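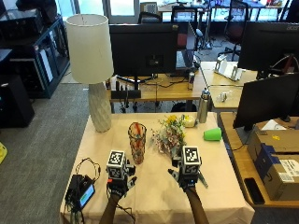
5th December

The new Jamberg record came out at midnight and I have played it twice through, once on the headphones in bed and once this morning on the proper speakers. I wanted to get something down before I read what anyone else thinks. I sat with the lyric sheet for the second play, near a tall white lamp with a faceted diamond pattern in its base, and I kept looking at that lamp during the slow songs, which probably tells you how I felt about the slow songs. There are too many of them. Four in a row on the first side, all in the same sort of tempo, all with the drums mixed so low that I turned the volume up and then had to turn it down again when the guitars came back.

The title is Te Moana, and the song of that name closes the first side. It is the best of the slow ones. It starts with an organ holding one chord, and the voice doesn't come in for a long time. When it does, it's lower than on any of the old records. I used to think the high voice was the whole point of this band. On this song I didn't miss it. The words are mostly about a ferry crossing and not wanting to get off at the other end. The second verse repeats the first with one word changed, and I only caught that with the sheet in my hand.

Side two is much more like it. "Zorkisard" is loud from the first bar and has a bass line that I've been humming all day. I don't know what the word means and the lyric sheet is no help, they just shout it in the chorus. The guitar is out of tune in the bridge, on purpose I think, and then everything drops out except the hi-hat. I played that part over a few times. If they open with it on the tour I will be happy.

After that comes a short instrumental that sounds like something left over from the last record, and then the single, which I've heard so often since the fall that I can't judge it anymore. The album version has an extra verse. It doesn't need one. The last song is only voice and piano and runs past the point where it should stop.

I've now got the album in two formats, the download and the vinyl. The vinyl is a pressing of 800 and mine is number 657, written in pencil on the inside of the sleeve. I nearly didn't get one. The shop site went down in the first few minutes of the sale, and when it came back my cart was empty and I had to start over. The record is a little warped near the rim but it plays all right. The inner sleeve is thin paper and I've swapped it for one of my spare lined ones. I put the original behind the jacket so it stays with the set.

Made lunch, soup and the end of the bread, and listened to their second album while I ate, to compare. I think the second album is still the one for me. The songs are shorter and the drums are right up front. The new one is better played, I can hear that. The two guitars used to fight each other and now they leave room. I'm not sure I wanted them to leave room.

In the afternoon I went through my old ticket stubs looking for the one from the Tadia show, the first time I saw them. I found it in the back of a book. The ink has faded and the only part I can still read is the price, which was next to nothing. Tadia was a small room over a bar with a pillar in the middle of the floor, and I stood behind the pillar for the whole of the support act before I had the sense to move. They played nearly all of the first album and one cover I've never been able to identify. I remember my ears rang on the bus. I wear plugs now.

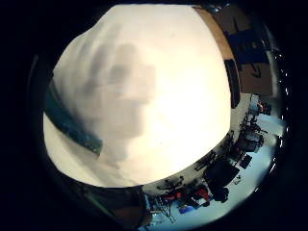

Someone on the fan board had posted a long reply under the track list by the time I looked this evening, saying that the slow songs make sense if you play side two first. The writer had tried it that way on the drive to work, starting with "Zorkisard" and ending on the organ fading out in "Te Moana," and thought the whole record held together better. The drums in particular didn't bother them once they'd heard the loud songs first. They also said the piano song was meant as the middle and got moved late on, though they didn't say where they'd read that.

I tried it after dinner. It is better that way round. The piano song still goes on too long, but in the middle it works as a rest, and then the four slow ones feel like a second half and I don't sit there waiting for them to be over. I noticed a backing vocal on the third song that I'd missed both times before. I wrote a short answer on the board saying so and asked about the piano song. No answer yet.

The tour dates go up later in December. I'll have to decide whether to take the train or wait and see if they add somewhere closer. Last time I waited and they didn't. I need a new stylus too, the old one is getting fuzzy on the s sounds, and I'd like to hear side two with a good one before I make up my mind about the mix.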